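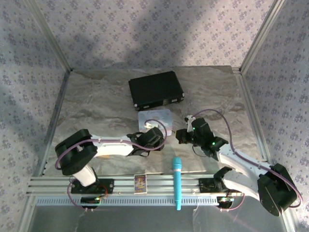

A black briefcase on the marble-patterned top, silver latches along the front.

Give me the mid-major gym every time

April 22, 2020

With no games to watch, I've been going back through my old Rillwood tapes, and I'm more convinced than ever that small-conference basketball is the best thing in sports. I mean it! Give me a loud gym with 585 people in it over any half-empty arena.

Start with the September scrimmage against Voreck. Panagiotis Zervas came off the bench as a freshman, missed his first four shots and took the fifth like he'd made them all. It went in, and the pep band (a tuba and six trumpets) lost its mind. You could feel the bleachers moving.

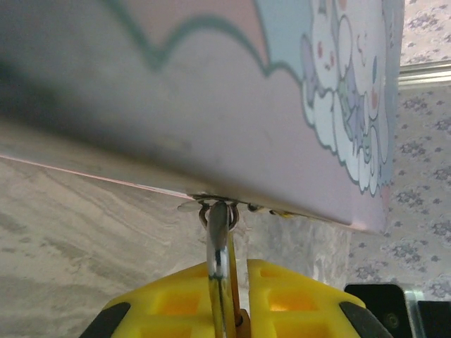

Pay for the bus, keep the rivalry

The athletic office wants to drop the home-and-home with Umerico and play one guarantee game at a big school instead. I get it, money is tight. But that series is 40 years old, and people drive 100 miles for it in sleet. You can't schedule that kind of feeling - you have to grow it, one ugly 52-49 game at a time.
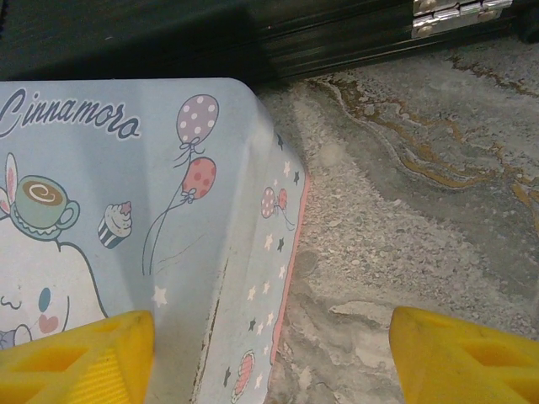

Let the kids stay

My other plea is patience. Coach Chrysikopoulos has nine players coming back, and they'll be so much fun together if we let them grow up here. Zervas still needs a left hand, and he fouls too much, but wow, can he pass. Whenever the doors open again, I'll be in row three with a bag of popcorn, yelling about moving screens.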